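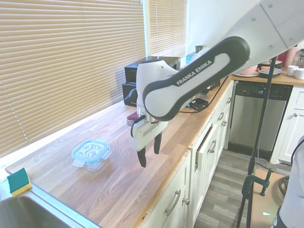 2 min read

Break room counter tips for sites with a kitchen arm

Lokwood put a Franka Emika arm on the butcher-block counter in July. Staff still load the dishwasher. The arm takes the sponge and the lidded food containers, so the person on kitchen duty now spends the shift's first 9 minutes on setup.

Keep the sponge at the sink edge, green layer up. Snap lids closed before setting a container down. Leave mugs and bowls at the dishwasher end.
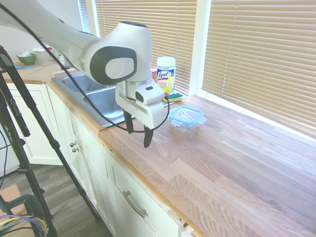 T. Woldegiorgis, Facilities Technician, Lokwood

Wipes stay by the window, behind the sink. Wipe the block after each run and oil it every 200 runs. Stop the arm before reaching across the basin.

Duty sheets changed too: one person per shift signs for the counter, and drying is a separate line. Report dropped lids to Kova on extension 11. Chipped cabinet paint goes on the ordinary repair list.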